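Home | Animals | Our Earth | How Things Work | For Teachers

Why Do Things Not Fall Over?
1 Dec 2021, by the Funard Kids editors

Put a pencil on its tip and let it go. It falls at once. Now put a book flat on the floor. You can push it, but it does not fall. Why is it so?

The Earth pulls on every part of a thing. But we can imagine that all the pull works at only one point. This point is called the center of gravity. In a ruler it is in the middle. In your body it is near your belly button, when you stand straight.

Each thing also has a base. The base is the area between the points where it touches the ground. If you stand with your feet apart, your base is the space under and between your feet. When the center of gravity is over the base, the thing stays up. When it goes outside the base, the thing tips over.

So a wide base helps, and a low center of gravity helps too. Racing cars are low and wide for this reason.

Try it yourself! Stand with your back and your heels against a wall. Now try to pick up a coin from the floor without bending your knees. You can not do it, because the wall does not let you move your hips back.

A chair has 4 legs, one near each corner, and this makes a big base. Strong ribs under the seat help it to carry your weight without bending.

Contact us | © Funard Kids | Back to top 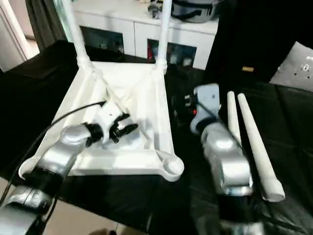 The underside of a white plastic stool, with ribs that cross the seat diagonally.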